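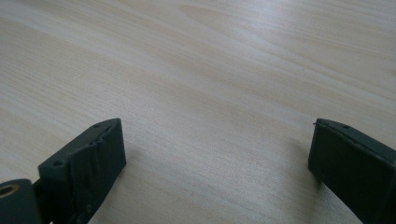 How often do the finger pads on a hand-held gripper need to be changed?

When the surface no longer holds a smooth object without extra squeezing. For most users at Folum this comes after 800 grasps, sometimes earlier if the objects have sharp corners.

The short answer is from Binta Shehu, who looks after the hand-held grippers at Folum. I visited her workshop in July to ask about the small jobs that keep such a tool in order. She has one bench, one drawer of spare pads and a notebook with a page for each tool.

Shehu starts every inspection with the fingers open. She looks at the two inner faces from the side, with a lamp placed low, so that a fold or a raised edge becomes visible. "A pad can look flat from the front," she says. "From the side you see the truth. If it is wrinkled, the object touches only on the top of the folds, and then it can turn in the grip."

She is not strict about every wrinkle. Some of the pads she uses have a rough texture from the beginning, and people who are new to the work sometimes remove a good one. Her test is made with the thumb. She pushes the pad along the finger, first toward the tip and then back. If it moves on its glue, it must come off. If it stays, she writes the result in the notebook and goes on to the next finger.

"I had this argument with Zaid many times," she says. Zaid Jaber assembles the linkages in the same room. "He wanted to change both pads always, so that the two sides are equal. I understand him. But when one side is good, I leave it in peace."

Jaber, when I asked him, did not change his opinion. "Two different surfaces give two different frictions," he said. "For a person who holds the tool it is nothing, the hand corrects it. But if the recordings are used later for a robot, I prefer that both sides are the same." They agreed at last that a single pad may be changed, but it must be written down.

The removal itself is slow work. Shehu lifts one corner with a plastic scraper and pulls the pad back over itself, almost parallel to the finger. She does not use a metal blade, after one of them left a deep line in a finger and the new pad never sat well over it. The old glue is rolled off with the fingertip, and what remains is cleaned with alcohol on a cloth. Then she waits 20 minutes before the new pad goes on.

"I cut the pad a little smaller than the face," she says. "If it comes over the edge, it catches on the table and begins to peel." She presses it from the middle to the outside with a small roller, and then closes the gripper on a flat wooden block for 45 minutes.

While the block is in place she turns to the pivots. At Folum these are screws running in brass bushings, and her rule is to put nothing in them except one drop of light oil, wiped off again immediately. She holds the housing in one hand and moves the finger sideways with the other. A little play is allowed. If she hears a click, the tool goes to Jaber's side of the room.

The fingertips get the last look. They are printed parts, and a corner can chip when the tool is put down too hard. Small damage she makes smooth with fine sandpaper, always away from the pad. "A loose bit at the corner can hook on a cloth or a cable," she says. "It takes one minute to remove, so why to leave it?" A crack that goes into a screw hole is another matter, and for this she replaces the whole finger.

I asked if she had ever thought about a harder pad that would last longer. She had. Last winter Rima Bataineh, who orders the materials, brought a sheet from a supplier in Grarby, and it survived nearly 830 grasps in their own trial. But it slipped on ceramic cups, and the users complained. The rest of the sheet is still in the drawer, and Shehu cuts pieces from it to put under the feet of the bench.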